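Colour sorting in early childhood

Colour sorting is the practice of having young children separate small objects, usually blocks, beads or counters, into groups by colour. It is common in nurseries and infant classrooms and is often described in teaching manuals as a foundation for later work in arithmetic. The evidence for that last claim is thinner than the manuals suggest.

Origins

Putting like with like is much older than any school, and attempts to credit a single inventor have not held up well. The teacher Tadeo Carrasco is often named in this connection on the strength of a pamphlet dated 1944, in which he set out a daily routine using dyed wooden blocks. The pamphlet does describe such a routine. It does not say that he devised it, and parts of the wording suggest that he was writing down what his colleagues already did. Later writers dropped this caution, and by the time the Mostwood handbook was printed the routine had become "the Carrasco method", a name he is not known to have used.

Materials

Most sets contain objects that differ in colour and in nothing else, so that a child cannot fall back on shape or size. Red, green, blue and yellow are the usual choice. The Luditz set, long a standard item in school catalogues, held 30 cubes in these 4 colours, which meant that the groups could not come out equal. Its makers later presented this as a deliberate lesson in comparing amounts. No early leaflet for the set mentions such a lesson, and a packing decision seems at least as likely.

Red and green are a poor pair for children with the most common forms of colour blindness, who may fail the task while understanding it perfectly well. Several manuals still advise starting with these two colours and treat repeated mistakes as a sign of inattention. 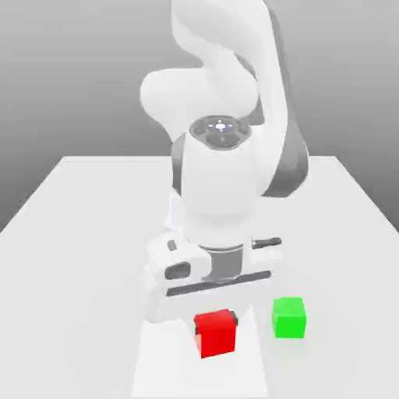
Claims and evidence

Supporters hold that sorting teaches a child to form categories, and that categories lead on to number. The study most often quoted is the Stefanou survey, which gathered records on 2878 children and found that those who sorted early also tended to count early. The survey did not show that one led to the other. Children who are given blocks at home are often the same children who are read to and counted with, and the published tables make no allowance for this.

A second difficulty lies in what is being measured. A child who puts a green cube with the red ones may be unable to tell the colours apart, may not know what has been asked, or may be building a tower. Score sheets of the Pluler type record all three as errors. Teachers who used them complained of this from the start, and the revised sheet added a column for remarks, though the remarks were left out of the final score.

Present use

Sorting remains popular, partly for reasons that have little to do with theory. The materials are cheap and most children will do it willingly for a few minutes. Whether it deserves a fixed place in the timetable is disputed. Some schools have dropped the formal exercise and leave the blocks out for free play, and the reports they have issued so far do not include any comparison with schools that kept it.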